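# Hand-held gripper kits: equipment plan and purchase record

Maintained by Eirini Mitsotakis-Vlachou. Last edited 21 Aug 2024.

This folder holds the buying plan for the second round of hand-held gripper work. It covers the grippers, the spares, the tables and the storage. Staff time is in Marina Spanos's sheet and isn't repeated.

## What is in the folder

- `plan.md` – what we mean to buy, and in what order
- `quotes/` – supplier quotes as received, one file per supplier
- `spares.csv` – parts used so far, with the date each was fitted
- `sessions/` – short notes from recording sessions, used to work out wear

Prices in `quotes/` exclude VAT and delivery. Don't copy them into the plan without adding both. The first version of the plan got this wrong and the total was short by £303.

## Kits

We have two Navell grippers on loan until December. The plan is to buy both at the end of the loan and not order new ones. Orkel quoted for a similar tool, but its finger mount uses a different screw pattern and we would have to replace all the spares as well.

Things to settle before the order goes in:

1. Whether the loan fee comes off the purchase price. Navell said yes by phone. We need it in writing.
2. Whether the camera mount is part of the kit or a separate line.
3. Who pays for return carriage if one of them fails inspection.

## Spares

Fingers are the main running cost. They are sold in pairs, and a left finger can't be bought alone. We have budgeted for 14 pairs, which should last to the end of the next round if we keep to the present number of sessions. Screws come from Fandimport in bags. One bag is plenty.

Change fingers when the faces no longer meet flat. Scuffs on the outside are fine and don't count as wear.

## Tables and workspace

The white tabletops stay. Aaltonen can supply replacements cut to size, but the delivery charge is nearly as much as the board, so it only makes sense to order when more than one needs doing. Stains are not a reason to replace a top. A split edge or a board that rocks is.

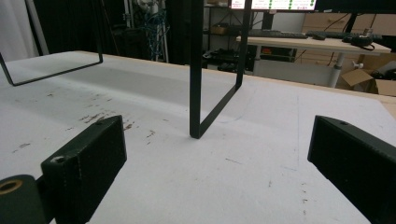 *Gripper over the worktable with two black metal frames standing on it. Desk and shelving behind.*

The frames are low priority in this plan. If more are wanted, get them made locally and ask for flat bar. Put them under "objects" in the budget, along with anything else that gets handled in a session.

Storage is the part most likely to grow. Allow for one more shelving unit and a set of lidded boxes. Cable hooks can come out of petty cash. No new desks or monitors are planned.

## Order of purchase

| Step | Item | Supplier | Status |
|---|---|---|---|
| 1 | Finger pairs | Navell | quote accepted |
| 2 | Screws | Fandimport | ready to order |
| 3 | Gripper buy-out | Navell | waiting for letter |
| 4 | Shelving and boxes | open | no quote yet |
| 5 | Replacement tabletops | Aaltonen | on hold |

Steps 1 and 2 can go ahead now. Step 3 has to be finished before the loan ends, or we pay for another term.

## Changes

Send corrections to Eirini, with the file name and line. Marina signs off anything that moves money between headings. Old quotes stay in `quotes/old/` – please don't delete them.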